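위성 추적 소프트웨어 지원 게시판 > 해결 대기 > 궤도 예측

제목: Trulside 지상국 패스 예보가 실제 통과 시각과 맞지 않음
제품: Fulleo 궤도 예측 모듈
접수일: 2023년 10월 4일
상태: 재오픈 (이전 상태: 해결됨)
우선순위: 보통 → 높음 → 보통 (지원팀이 변경)

최초 접수 내용

Trulside 지상국에서 큐브위성 Rajan을 수신하고 있습니다. Fulleo가 내놓는 통과 예보가 실제 신호 포착 시각보다 늦습니다. 처음에는 몇 초 수준이라 안테나 빔폭 안에서 넘어갔는데, 지난주부터는 8초까지 벌어졌습니다. 고도각이 높은 패스에서는 방위각이 순식간에 돌아가니까 8초면 패스 한가운데를 통째로 놓칩니다. 텔레메트리 프레임이 가장 깨끗해야 할 구간에서 잡음만 받고 있습니다.

미리 적어 둡니다. 지상국 시계는 GPS에 맞춰져 있고, 좌표도 다시 측량했습니다. "NTP를 확인해 보세요"라는 답은 받지 않겠습니다. 2월에 올린 티켓에서 이미 그 답을 받았고 그때도 시계 문제가 아니었습니다.

환경
- Fulleo 예측 모듈, 자동 업데이트 켜짐
- 궤도요소: 하루 2회 자동 수신 설정
- 로테이터 제어: Dronside 드라이버
- 누적 패스 기록: 2,066건

지원팀 1차 답변

문의 주셔서 감사합니다. 저궤도 위성은 대기 저항의 영향으로 궤도요소가 빠르게 낡습니다. 최근 태양 활동이 활발해 상층 대기 밀도가 올라간 것으로 보이며, 이로 인해 위성이 예보보다 일찍 도착할 수 있습니다. 궤도요소를 수동으로 갱신하신 뒤 다시 확인해 주십시오. 아울러 지상국 시계의 NTP 동기 상태도 확인 부탁드립니다.

작성자 답변

NTP는 위에 썼습니다. 읽고 답하신 게 맞는지 모르겠습니다.

태양 활동 이야기는 반만 믿습니다. 대기 밀도가 올라가면 위성이 더 낮은 궤도로 내려가면서 주기가 짧아지고, 그래서 일찍 도착하는 건 맞습니다. 그런데 그 설명이 맞으려면 오차가 궤도요소의 나이에 따라 자라야 하고, 새 요소를 받는 순간 거의 0으로 떨어져야 합니다. 톱니 모양이 나와야 한다는 말입니다. 제 기록에는 톱니가 없습니다. 갱신 직후에도 오차가 그대로 있고, 다음 패스에서 조금 더 커집니다. 태양 탓을 하기 전에 새 요소가 정말로 계산에 쓰이고 있는지부터 보여 주십시오.

수동 갱신도 해 봤습니다. 버튼을 누르니 "갱신 완료"라고 떴습니다. 예보는 소수점 아래까지 그대로였습니다.

지원팀 2차 답변

확인 결과 서버 측 궤도요소 배포는 정상이었습니다. 화면에 "갱신 완료"가 표시되었다면 최신 요소가 적용된 상태입니다. 로테이터 드라이버의 지연 가능성이 있으니 Dronside 쪽에 문의하시기를 권해 드립니다. 본 티켓은 해결됨으로 처리하겠습니다.

작성자 답변 (재오픈)

해결된 것이 없어서 다시 엽니다.

Dronside 드라이버는 로테이터를 움직일 뿐이고 예보 시각을 계산하지 않습니다. 제가 문제 삼는 값은 Fulleo 화면에 찍히는 AOS 시각입니다. 그래도 혹시나 해서 드라이버를 완전히 내리고, 무지향성 안테나로 바꿔서 수신기 로그만 따로 남겼습니다. 오차는 같았습니다. 로테이터는 빼도 됩니다.

그 뒤에 한 점검을 순서대로 적습니다.

1) 수신된 궤도요소 파일의 기준 시각(epoch)을 열어 봤습니다. 어제 날짜입니다. 파일은 최신이 맞습니다.

2) 그 파일을 별도의 SGP4 스크립트에 넣어 같은 패스를 계산했습니다. 실제 포착 시각과 1초도 차이 나지 않습니다. 요소의 품질도 문제가 없다는 뜻이고, 대기 저항 가설은 여기서 끝난다고 봅니다.

3) 7일 전 파일로 같은 계산을 했습니다. Fulleo가 지금 보여 주는 예보와 초 단위까지 일치합니다.

세 번째 결과가 핵심입니다. Fulleo는 새 파일을 내려받아 놓고 계산은 옛 파일로 하고 있습니다. 캐시가 어디에 있는지는 제가 알 수 없습니다. 문서에 적힌 캐시 폴더는 비웠고, 재부팅도 했고, 달라진 것은 없었습니다.
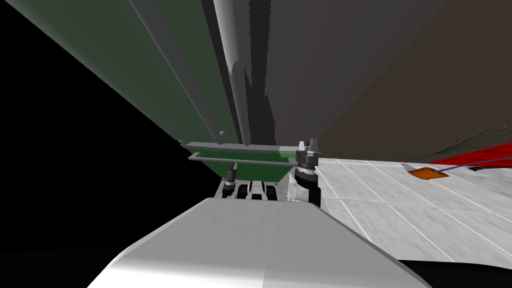

저희도 같은 증상이었습니다. 문서에 나온 캐시 폴더는 예전 버전 경로라서 비워도 소용이 없고, 위성 프로필을 지웠다가 다시 등록해야 새 요소를 물고 들어갑니다. 다만 등록할 때 이름을 똑같이 쓰면 옛 항목이 되살아나니 뒤에 글자 하나라도 붙여 보세요. 저희는 그렇게 한 뒤로 예보가 맞습니다. 왜 그런지는 끝내 답을 못 들었습니다.

작성자 답변

알려 주신 대로 해 봤습니다. 솔직히 기대는 안 했습니다. 이름 뒤에 글자를 붙이면 고쳐진다는 말을 지상국 운용 절차서에 어떻게 쓰겠습니까.

Rajan 프로필을 지우고 같은 이름으로 등록했을 때는 예보가 그대로 틀렸습니다. 다시 지우고 이름을 "Rajan-b"로 바꿔 등록하자 예보가 제 스크립트 결과와 같아졌습니다. 다음 패스 한 번은 제시간에 잡혔습니다. 한 번으로는 고쳐졌다고 말하지 않겠습니다. 다음번 자동 갱신이 들어온 뒤에도 맞는지 봐야 합니다.

지원팀 3차 답변

우회 방법으로 정상 동작이 확인되어 다행입니다. 해당 내용은 개발팀에 전달하였습니다. 추가 문의가 없으시면 티켓을 종료해도 괜찮을지요?

작성자 답변

종료하지 마십시오. 자동 갱신이 한 차례 들어온 뒤의 결과입니다. 예보가 갱신 전 값에서 움직이지 않았습니다. 새 이름으로 등록한 시점의 요소에 다시 고정된 것입니다. 그러니까 우회 방법은 캐시를 한 번 새로 채울 뿐이고, 그 다음부터는 똑같이 낡아 갑니다. 앞서 답 주신 분도 예보가 맞는다고 하셨는데, 며칠 지나서 다시 비교해 보시기 바랍니다. 궤도가 높은 위성이라면 한동안 티가 안 날 수도 있습니다.

요청 사항을 다시 정리합니다.

- 계산에 실제로 사용된 궤도요소의 기준 시각을 예보 화면에 표시할 것. "갱신 완료"라는 문구는 파일을 받았다는 뜻밖에 없으니 믿을 수가 없습니다.
- 캐시 키가 위성 이름인지 카탈로그 번호인지 답할 것. 이름이라면 왜 그렇게 했는지도 궁금합니다.
- 문서의 캐시 경로를 고칠 것.
- 2월 티켓을 이 티켓과 연결할 것. 그때도 "시계 문제로 추정"으로 닫혔는데, 지금 보면 같은 버그였을 가능성이 높습니다. 그 당시 로그는 보관하고 있습니다.

지원팀 4차 답변

상세한 분석 감사드립니다. 내부에서 재현되었습니다. 캐시 키는 프로필 이름이 맞으며, 갱신 시 기존 항목을 무효화하는 단계가 누락되어 있었습니다. 다음 패치에 수정이 포함될 예정입니다. 기준 시각 표시는 기능 요청으로 별도 등록하겠습니다. 2월 티켓도 연결해 두었습니다.

작성자 답변

재현되었다니 그건 인정합니다. "다음 패치"의 날짜가 없는 것은 기록해 두겠습니다.

패치가 나올 때까지는 제 스크립트로 계산한 방위각과 고도각을 Dronside 드라이버에 직접 넣어서 운용합니다. 기준 시각 표시를 기능 요청으로 돌린 데에는 동의하지 않습니다. 그 표시가 있었으면 첫날 5분 만에 찾았을 문제입니다. 패치를 설치한 뒤 자동 갱신이 여러 번 지나가는 동안 오차를 재고, 그 결과를 여기 올리겠습니다. 그때까지 상태를 바꾸지 말아 주십시오.

상태 변경: 재오픈 → 패치 대기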